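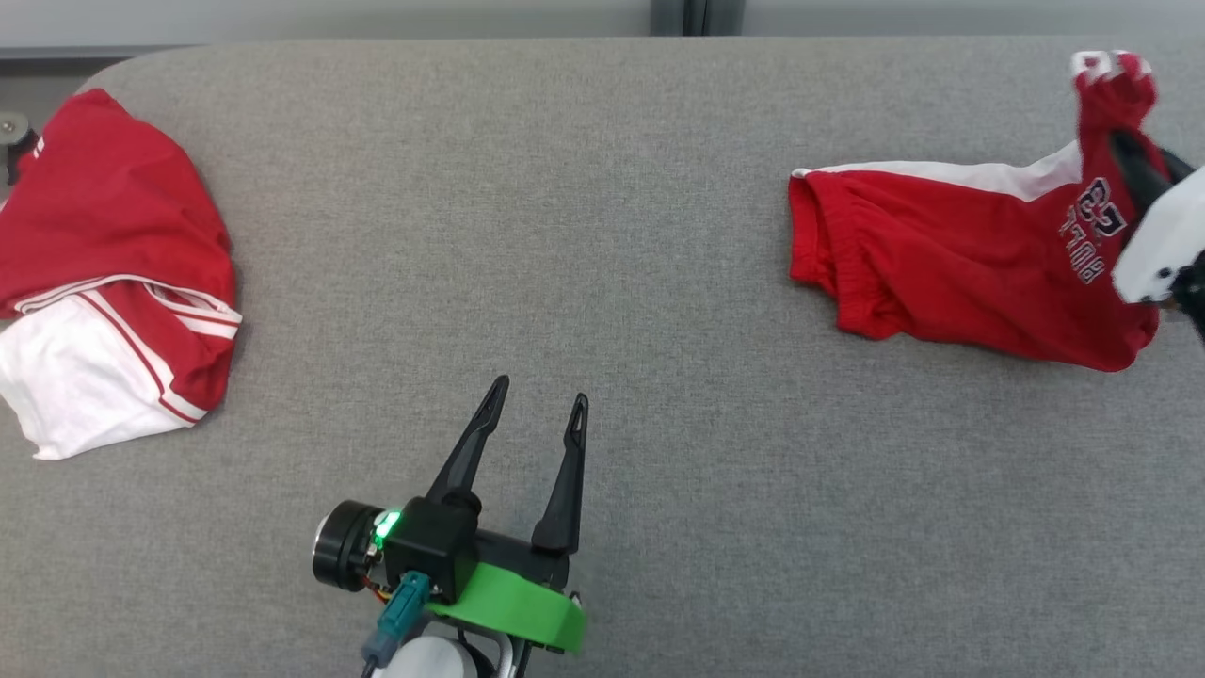

Omden Textile Services - Equipment Planning, Garment Handling

Two-arm folding station: what to order and what to budget for

Sites that sort and fold jerseys, T-shirts and sweatshirts can request a two-arm folding station through Equipment Planning. The station handles one garment at a time on a padded surface covered in gray fabric. It is meant for mixed work, where sizes and prints change from one piece to the next. For long runs of flat linen, the existing feed folders are still the better buy.

Please read this page before sending in a request. Most requests that come back to the site are missing the floor drawing or the garment list.

What is in the base package

Two arms with mounts
One two-finger gripper per arm
One padded work surface, fabric covered
One controller with stop button and cable set
Starter set of folding programs for short-sleeve and long-sleeve tops

The base package is supplied by Vorkau. Arms and controller come as one order line and can't be bought separately under the current agreement. The work surface is a separate line and may be left off if the site already has one of the right height.

Grippers

The standard fingers are long and slim so they can get under a hem or pinch a single layer of cuff. They are a wear part. Order 6 spare sets with the station, which covers the first year at normal use. Thick fleece and quilted jackets need the wide fingers, sold by Justell, and these are not in the base package. Swapping from one type to the other needs a short recalibration - plan it for a shift change.

Motor and sensor cables run close to the gripper and move with it. Leave slack as shown in the install sheet and check the connectors weekly. Cable sets are stocked in the Ho warehouse and usually ship the next working day.

Work surface

The padded top lets the fingers press down slightly to pick up cloth without hitting a hard base. Smooth laminate and steel tops were tried at the Ho site and garments slid when one arm pulled. If you supply your own table, it must be padded and covered in a woven fabric in one plain color. Avoid white and red if you handle a lot of team wear, as the cameras find edges more easily when the cloth and the table differ.

Replacement covers are ordered by the piece. Allow for two covers per station, one in use and one in the wash.

Space and power

Clear floor area: 112 square feet, including the operator side
Power: one dedicated circuit per station
Lighting: even overhead light, no direct sun on the work surface
Floor: level, no shared platform with washers or dryers

Add room for an incoming bin and an outgoing shelf. These are not included in the floor figure. Sites with low ceilings should send the height along with the drawing.

Throughput for planning

Use 140 garments per shift as the planning figure for mixed tops. Sites with mostly one garment type can plan higher after the first month of records. Large back prints fold more slowly, and stiff new prints may need a second pass. Do not plan staffing cuts on the basis of the starter programs alone. An operator is still needed to load, clear and check.

Budget lines

Station and work surface go under capital equipment. Fingers, covers and cables go under supplies. Installation is billed to the site as a service, and so is any electrical work. The service plan is optional in the first year and required after that.

How to request

Send the floor drawing, a list of garment types with typical weekly volume, and the cost center to Equipment Planning. Requests for the next budget year close in December. Delivery takes almost 2 months from approval, and wide fingers may arrive separately.

Stations already on site can be moved between rooms, but not between buildings, without a new safety check.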